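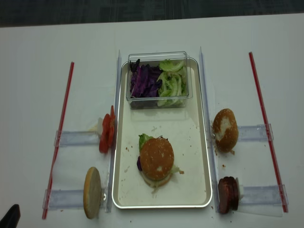
How long can prepared salad items stay on the counter before they must go back in the chiller?
Cold items may be held out for a maximum of 2 hours in one period. When the Darnik counter timer sounds, remove the container and discard what is left.

6. Setting the counter timer

The Darnik timer is supplied with all channels switched off. Set each channel before the first service. The unit keeps its settings when the mains supply is disconnected, but the clock must be reset.

1. Fix the timer to the wall bracket at eye level, clear of steam and splashes.
2. Connect the Gindon power adaptor and switch on at the socket. The display shows the software number, then the clock.
3. Press and hold SET until the hour digits flash. Use the arrow keys to change the hour, press SET again and change the minutes.
4. Press CHANNEL to select a channel from 1 to 6. An unused channel shows two dashes.
5. Enter the holding time in minutes. For cold items, enter 119. This leaves one minute for clearing the container.
6. Press SET to store the time. A single tone confirms it.
7. Repeat steps 4 to 6 for each channel in use.

Note: Channels 5 and 6 share one sounder. If both end together, the display alternates between them until each has been cleared.

Note: A time above 232 minutes is not accepted. The display shows Err and returns to the last stored value.

Caution: Do not top up a container while its channel is running. Fit a clean container, fill it from the chiller and restart the channel.

6.1 Starting and clearing a channel

Press the channel key once as the container leaves the chiller. The lamp beside the key turns green. It changes to amber for the last ten minutes and flashes red at the end of the period. To clear the alarm, hold the channel key until the lamp goes out.

If a lamp stays red after clearing, switch off at the socket, wait one minute and switch on again. If the fault remains, return the unit to Saxena Catering Spares, Jeltville, with the fault card from the back of this guide.

6.2 Cleaning

Wipe the case with a damp cloth. Do not spray cleaner directly on to the keys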